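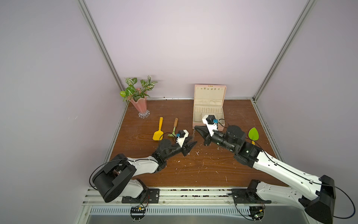
Dantas opens second home shop in Hatholm

Hatholm, January — The home goods company Dantas will open its second shop on Wednesday at 10 a.m., in the old Roder building near the harbour. The shop has 328 square metres on one floor and gives work to 12 people from the town.

"We looked for a place in Hatholm for a long time," says owner Tarcísio Vieira. "Now we have it — and with good parking also."

The first shop, in Dorkura, stays open as before.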